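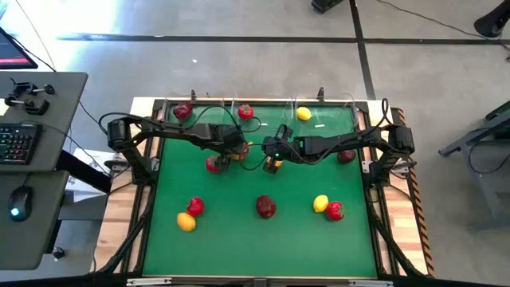
Fake fruit on the green top, with the clear dividers along the back.

I've been meaning to write up the play fruit for a while. It started with one bag from a shop in Stidham that was closing its toy section, and I have picked up more whenever I've seen it. Most of it is lemons and strawberries. Those are the two things every set seems to include, so you end up with more of them than you want.

The lemons are the best of the bunch. They're small, and the yellow is easy to spot against the green. The strawberries are fine too. The plums are a dark purplish red, and I like them, but I've only found them in one place, the market at Mostyn, and the woman there said she wasn't getting more.

For sorting I use the compartments along the back. They're shallow and see-through, so you can tell what's in each one without leaning over. I tried one kind of fruit per compartment and gave up after 2 weeks. Now anything red goes on the left and anything yellow goes on the right, unless I forget.

Cleaning is simple. Warm water, a little dish soap, and a towel. I don't soak them. A few of the older Kuvon pieces let water in at the stem and it takes days to get it back out. The green top gets wiped down with a damp cloth. It has some faint scratches that don't come off, and I've stopped trying.

One of the big dark red apples has a dent in its side. I've kept it anyway. 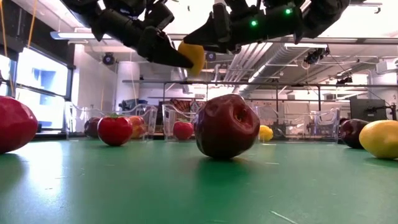
Dents like that will sometimes come out if you leave the apple in hot tap water for 7 minutes and then squeeze around the edge, Inau wrote under my last fruit post. It worked on a pear and did nothing at all for an orange. I'll try it on the apple this month, stem side up.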